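Equipment planning, garment handling cell, Trimmont site
May, minutes
Present: T. Botha (chair), S. Mnguni

1. Grippers. Spare finger sets to be quoted by Givstead and Lahlou. Hanging trials continue on the current arm.

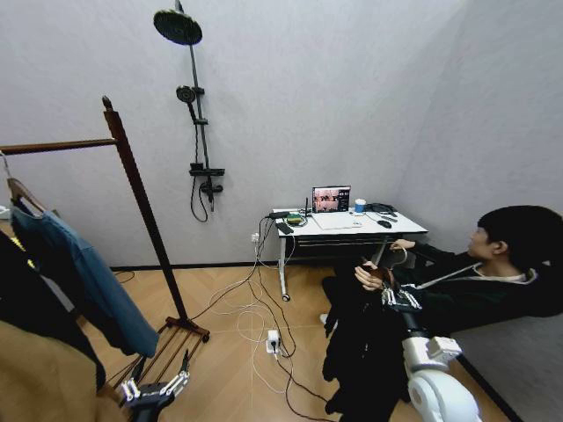 Lead time from Givstead is nine weeks. Botha asked for three sets, one held as stock.

2. Floor cabling. Mnguni to price overhead routing, some 6 m.

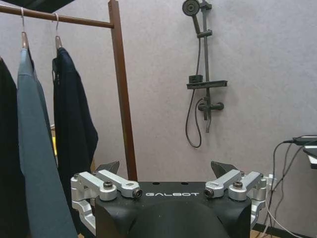 Who signs the Flellis service order?
Botha, once the revised quote is in.

3. Next meeting 3 p.m., same room.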